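Dezembro, fim de tarde

Revisão da carta de bordo para a rota de Watby. A Joly propõe trocar a lager por duas cervejas artesanais em lata, uma pale ale e uma porter. O Bastien Millet enviou as fichas técnicas às quatro. A pale ale perde aroma a 2000 metros de altitude de cabine; o amargor mantém-se, o malte recua. A porter aguenta melhor.

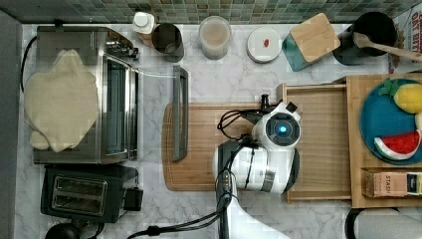
Provei as duas à temperatura do carrinho e voltei a provar meia hora depois. A carbonatação da pale ale é alta demais para servir em copo de plástico com turbulência. Pedi ao Bastien a especificação de CO2 por escrito. A resposta veio incompleta: falta a tolerância por lote.

O peso continua por resolver. A encomenda inicial é de 3647 latas e a Ludivine Rolland calculou a distribuição por carrinho sem contar com o gelo. Refiz a folha. Com gelo, perde-se uma gaveta de sumos por sector. O Hamish Ngata não aceita perder sumos nos voos da manhã, e concordo com ele.

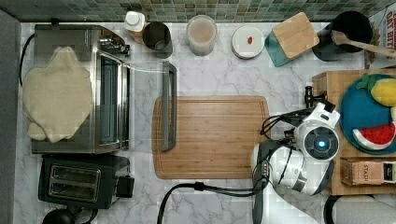
Noite

Chamada com o Yannick Hervieu, da Jenska. Confirma a entrega no armazém, mas quer paletes mistas. Recusei. As paletes mistas obrigam a conferência manual e a equipa do turno da noite tem duas pessoas.

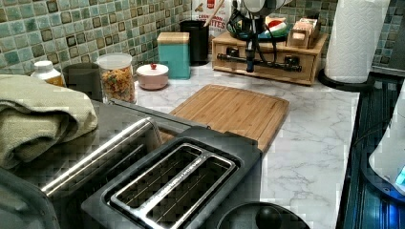
Ficou acordado separar por referência, com etiqueta de validade virada para fora. O preço por lata não muda. A Idrisa Waweru vai rever a cláusula de devoluções, que na versão actual só cobre latas amolgadas e omite as fugas.

Por fazer: corrigir o texto da ementa (a porter aparece como stout na versão inglesa), pedir amostras do segundo lote, responder à Joly sobre o copo.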